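Old Balls, Blue Tape: Dorothy Oakley on Sorting Tennis Balls

2023-12-16
By Yayra Sarpong
3 min read

Dorothy Oakley has opinions on tennis balls. Mostly on what happens to them after the can is open.

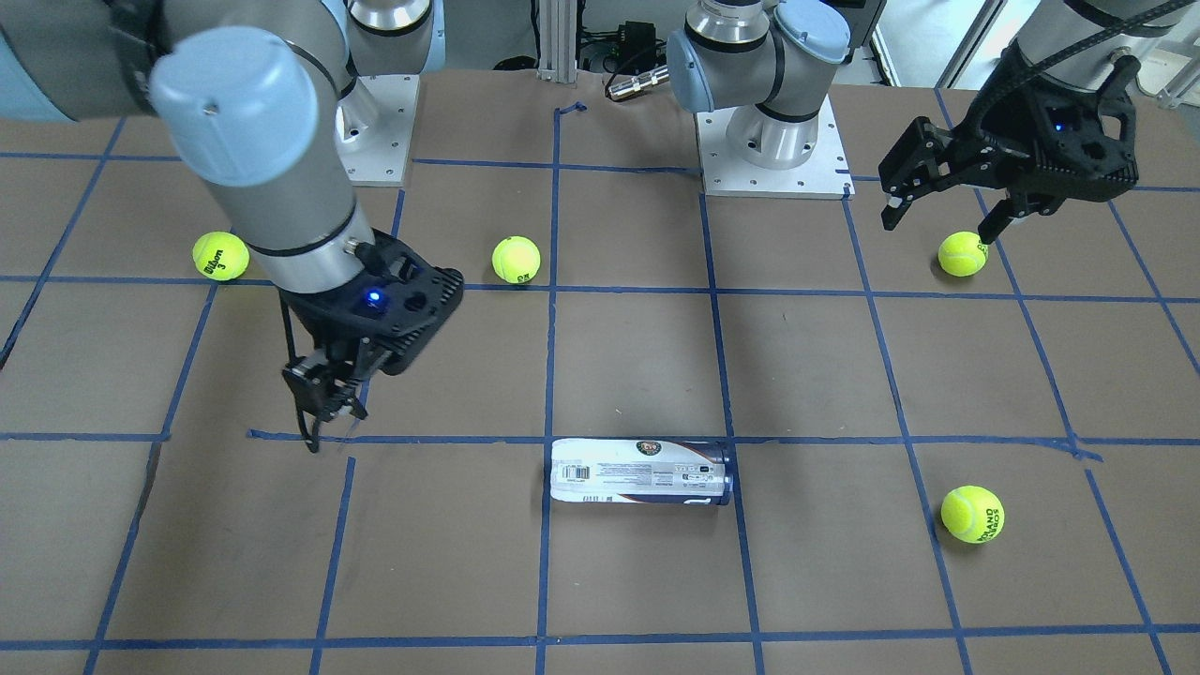

"People think a ball is either new or dead," she says. "There's a long middle. I live in the middle."

She runs the ball exchange at Culico, a small tennis club with 7 courts and one storage closet. Players drop off what they don't want, she sorts, the balls go back out - to beginners, to the wall, to a dog shelter if they're really gone. She has been at it for nine years. Before that it was a trash bag in the hallway and whoever got there first.

We talk standing up. She doesn't sit much.

First question, the table. Why brown paper? "Fuzz. You would not believe the fuzz. And clay, if they've been on clay. Roll it up at the end, done." She buys it by the roll, plain, cheapest going. Tried a bedsheet once. "Everything rolled into the dip. Terrible."

And the tape. Blue masking tape, strips across, strips down, until there are boxes. It comes up without ripping the paper if you go slowly. She doesn't measure. A little crooked is fine, she says, the boxes are only there so you remember which ball was which after the phone rings.

"One ball, one box. Don't pile. As soon as you pile you're guessing."

What goes in which box? Depends on the day. Usually it's bounce first. She drops each ball from shoulder height next to a known good one and watches them both. Then a squeeze, then the felt. The printing on the ball tells her less than people expect. The numbers especially.

"I get asked constantly if a 3 is faster than a 1. It's so you know it's yours and not the next court's! That's all it's for."

She does like to keep a set together if she can. Same brand, same wear, back in a can. "A beginner opens a can and they all bounce the same, they can learn something. Mixed can, they blame their arm."

So she keeps the cans too. Lids if she can get them, though lids vanish. I mention that mine go straight in the recycling and get a look.

Jabari Lyimo, who coaches the juniors, takes a hundred balls off her every March for the new group. He was doubtful to begin with, he tells me later by the courts. "I thought, used balls, the kids will complain. They complained about the nets." He wants the softer ones now and asks for them by name - "middles," her word.

Does she ever get tired of it? Long pause. She gets tired of wet ones. Balls left out in the rain over night, then zipped in a bag for weeks. Those don't get a box. She can smell them comming.

Radomír Slanina brought in 20 like that last spring, very proud of himself. "Lovely man. I said thank you and put them outside."

Advice for someone starting at their own club? Start with whatever table you have. Paper, tape, a good ball to compare against, and replace the good ball more often than you'd like to. Also write the date on the cans. She forgot to for the whole first year and had to do everything again.

She checks the clock. There's another bag by the door and she wants it done before lunch.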